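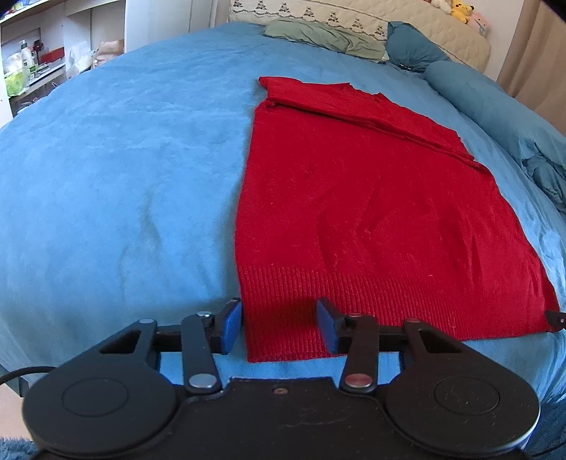 **Which fingertip pads should I start with for folding knitwear?**

Soft ones, with as much flat face as the fingers will carry. Hard tips slide off ribbing or dig in and pull a loop.

## Comparing hand-held grippers on laundry

These notes cover folding by hand-held gripper, one in each hand, on a bed or a large table. Most of them come from trials Christos Kouris ran in Merville in February with two sets of fingers, the Janssen and the Drarkard.

- Use the same garment for every set. A sweater is harder than a towel and shows up differences sooner.
- Smooth the sheet first. The jaws will pick up a wrinkle along with the hem.
- Close on the ribbed edge, a little in from the corner. Plain knit stretches before it lifts.
- Keep the cables behind your wrists.
- Wipe the pads between rounds. Lint builds up on them and the grip gets weaker.

Do 13 folds with each set before you write anything down, then 46 that count. Mark each one as clean, regripped or dropped. Time is less useful, as everyone gets faster over an afternoon.
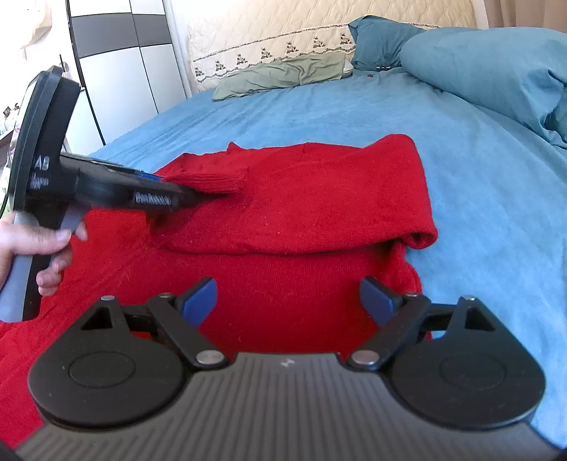

Sleeves take the most practice. Pinch the cuff with one tool and steady the body of the sweater with the other. If the fold rolls at the end, open the jaws fully, back off and start again from the hem.

The Janssen fingers were better on thick ribbing. The Drarkard set let go more cleanly and left fewer marks on fine knits. Christos kept the Janssen set for sweaters.

Check the pivots every 200 cycles and tighten any that have play. Pads lasted around 2,000 closings before the faces went shiny. Change both at once, or the jaws will pull to one side.

Store the tools with the jaws open.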